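The second life of a sideboard

Most of us own one piece of furniture that came from somebody older. In Grikurwood, a whole street makes its living from such pieces.

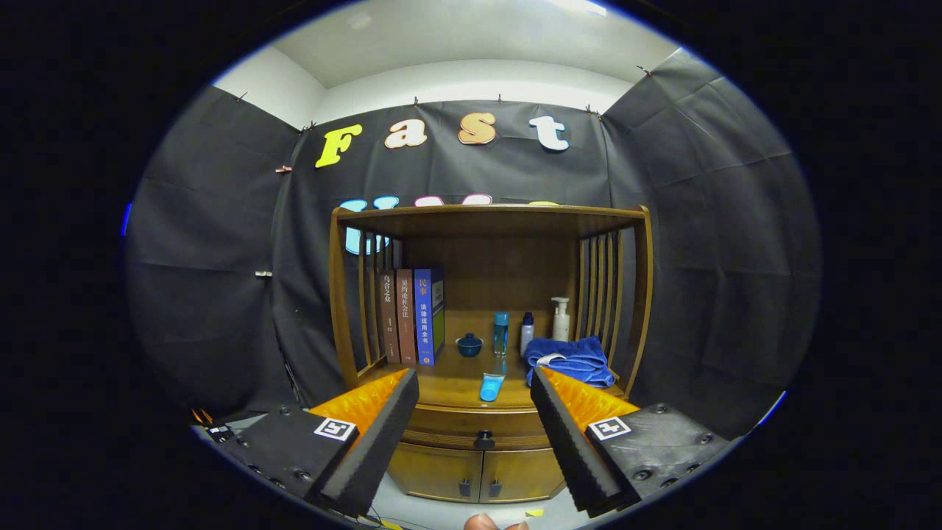
I came to Grikurwood on a Sunday in December, by the slow train from Cetport. I had been told that the repair shops open on Sunday morning and close when the light goes, and this was correct. At nine o'clock the first shutters went up. By ten there was a queue of cars with chairs tied on the roof, and one man was pushing a chest of drawers along the pavement on a child's sledge, although there was no snow.

The street has no official sign. People call it Farouk, after a timber yard that stood at the lower end until it burned. The yard sold oak and walnut to the shipbuilders in Cetport, and when the shipbuilders left, the joiners stayed. They knew wood, and the houses were cheap. First they made kitchens. Later, when kitchens began to arrive in flat boxes, they started to mend what people already had.

Rachid Belkadi has the workshop at number 451. It was his uncle's before him, and the uncle's pencil marks are still on the wall beside the bench, a long list of measurements for jobs which were finished years ago. Belkadi does not want to paint over them. He is a quiet man, and for the first hour he let me watch and said very little. He was taking the back off a wardrobe with a thin blade, slowly, one nail after another.

"People ask me to make it new," he said at last. "I tell them, new you can buy in the shop. I can make it strong. The marks, I would like to leave them."

This is an old argument on the street. Two doors up, a younger firm called Zevby strips everything to the bare wood and finishes it in pale oil, and the results are very popular with couples who are furnishing a first flat. Belkadi thinks it is a pity. The people at Zevby think that a cupboard in use is better than a cupboard in the cellar, even if the grandmother would not recognise it. I listened to both sides and I must say I could not decide. I have at home a desk which I sanded myself when I was a student, and I have been sorry for it ever since — but I write on it every day.

What surprised me was how much of the work is not with wood at all. Customers arrive with a table, and what they want to discuss is a brother who wanted the same table. They want to know its value, and then they are hurt by the answer. Belkadi keeps an order book, and he let me turn the pages. The last job written in it had the number 959. Beside job 713, a small writing box, he had noted only "not collected". It stands on a shelf above the door. The owner moved away, and he has kept it waxed.

The prices are fair, though they are not low. A loose chair costs as much as a good dinner. A large piece with broken doors can cost more than a new one, and this is where many visitors turn round and go home again. Those who stay must be patient, as glue has its own timetable and in winter it is a long one. Belkadi will not heat the workshop above what he calls coat temperature. Too much warm air, he says, and the boards begin to move.

At four o'clock the light was going. The man with the sledge came down the hill with his chest of drawers still on it. He had asked in three shops and had not liked any of the prices, but in the last one he was given a tin of wax and some advice, and he intended to try by himself. Belkadi held the sledge steady at the kerb while he tied the rope again. Then he went in to put the lamps out, and I walked to the station for the evening train.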